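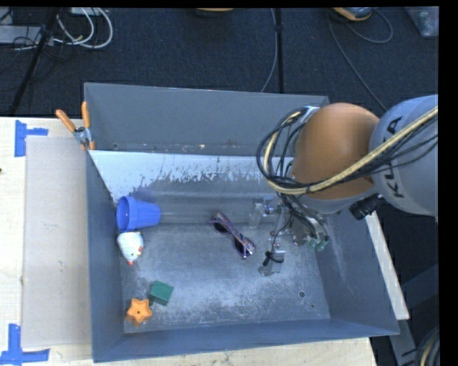
Where does the paint of a metal storage bin wear away first when small mixed goods are kept in it loose?

The paint is lost first along the bends and the upper edges of the inner panels, and the flat walls keep their color much longer. The floor is scratched early, but the scratches there stay shallow for a long time.

4.2 Wear of the inner surfaces

The bins in the Nallura store were inspected in October, after the second period of use. All 40 bins were in service during this period, and they were filled with the same mixed stock of 712 small items, mostly toys, cups, blocks and eyewear. The items were not wrapped and no liner was used. The inspection was done by the first author and repeated by G. Tawhiri, who did not see the first set of notes.

Figure 3 gives an example of the pattern. On the sloped inner panel, the light-blue paint remains along the top and ends in a ragged, speckled edge, below which the darker gray metal is exposed. The floor has whitish scrapes and many fine scratches, and these are heaviest in the lower middle. The far wall is in better condition, with small scuffs and reddish-brown specks only near its lower edge. We did not analyze the specks, and we therefore do not call them corrosion in this paper.

The contents of the bin are also typical for the stock. A blue plastic cup in the shape of a flowerpot and a white toy chicken lie by the left wall, a green block and an orange star are near the lower left corner, and the patterned purple sunglasses lie near the middle. Items of such different shape do not settle into any order. Round pieces travel to the walls when a bin is tilted, and flat pieces slide on the floor and stop where they meet something else. In the notes of both inspectors, hard toys with blunt points were named most often as a possible source of short scratches – the long cloudy marks were more difficult to explain.

Figure 3. Inner surfaces and loose contents of a gray metal bin, seen from above.

A bin was emptied and refilled 250 times on average in the second period. Veloso had proposed that the total number of refills would decide the amount of bare metal, and for the floors this was true. For the sloped panels it was not. Two bins from the Triltia batch passed 3,000 refills over their whole service life and still had most of their panel paint, while some newer bins from Altirby had lost nearly all of it. The Altirby paint is thinner at the bend, and we think this explains a large part of the difference.

The condition of the items was recorded in the same inspection. Cups and blocks showed small dents at the rims and corners. Sunglasses were damaged more often than any other group, mostly on the lenses, and we recommend to keep them in a separate tray, as is already done in the Magaña store. The effect of a soft liner on both surfaces is treated in Section 4.3.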